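May 5, 2012

Notes on the group day game for Tannous. The booking is for a company weekend in October, 100 people, and they want a knockout with water, like the old TV shows. I tried the new slope mat with Ruben Van Dijk in the yard. The soap mix from Rulent makes too much foam and the runners lose their shoes. Next time half the dose.

The water tank for the bucket race holds 2321 liters, so we can do all the rounds with one filling. I must still ask the venue if they have a tap near the field.
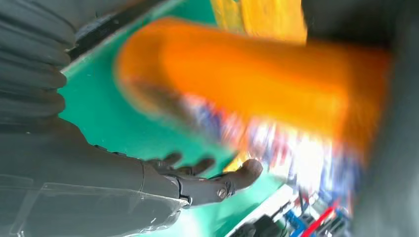 Hand, thumb side, with the screw at the base.

Price from Clutoden for the inflatable wall is 1127 for two days, transport not included. I find it high – Ruben wants to ask Nastier also. Helmets: small sizes are missing, order before the summer.

3 comments
Share 2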